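Bench assistant wanted (part-time), Gatstead

Posted 2022-11-23
Reference 188

Do you like putting things where they belong? Can you look at a small wooden cube on a grey table for longer than most people would think reasonable? We may have a job for you.

Troken runs a workroom in Gatstead where we try out stacking and placing tasks with coloured wooden blocks. The tasks go on to become instructions, and the instructions go on to be argued over. Before any of that, a person has to lay the blocks out on a taped grid, check them against the layout sheet, note what ended up where and then do it again. We are looking for that person.

What you would be doing

Setting out cubes on the work surface according to the day's sheets. A sheet may say "red on blue, orange by itself", and it means exactly that. Orange has been by itself a good deal this year and is bearing up.

Writing down the finished layout in plain words another person could follow. "Sort of in the corner" has been tried.

Laying and replacing the blue masking tape. Our grid is done by hand and the lines wander a bit. We can live with wander. We are less relaxed about tape that has lifted, so you'll learn to spot it and patch it before it catches a block.

Keeping the block drawer in order, wiping down the surface at the end of a session and telling us when the tape is running low. The last roll was finished in August and we spent an afternoon going round the shops of Flornby for one in the right shade of blue. We would prefer not to repeat the trip.

Who we're looking for

Someone patient, with a steady hand and legible writing. You need to be able to tell our block colours apart reliably, as the sheets go by colour and nothing else. We'll do a short check when you visit.

No qualifications needed. Past colleagues have come from a sorting office, a bakery and a library, and the one from the bakery had the best tape lines we've seen. If you have worked with small children you will already know most of what there is to know about towers.

It helps if you can stop halfway through a layout, take a phone call and come back without having to start over — but we have all started over.

Hours and the rest

Three mornings a week to begin with, agreed between us a month ahead. Two short breaks each morning, with tea. The kettle belongs to Từ upstairs, who are generous with it provided the mugs go back. You can sit or stand at the bench, and the stool goes up and down. The workroom is on the first floor and there is a lift, slow but willing.

Pay is hourly and we'll send you the current rate with the full job details. Travel from Flornby can be claimed back, if you keep your tickets.

How to apply

Write to Diệp Nông at the Troken workroom, Gatstead, quoting the reference at the top. A letter of up to two pages is plenty. Tell us what you've done before and which mornings you can't manage, and describe the contents of one shelf in your home so that we could lay it out again from your words alone. 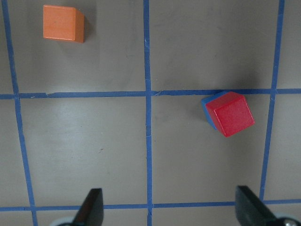

Please don't tidy the shelf first. We'll reply to everyone who writes, and those we invite in will spend an hour at the bench with Diệp, trying a few layouts and a length of tape.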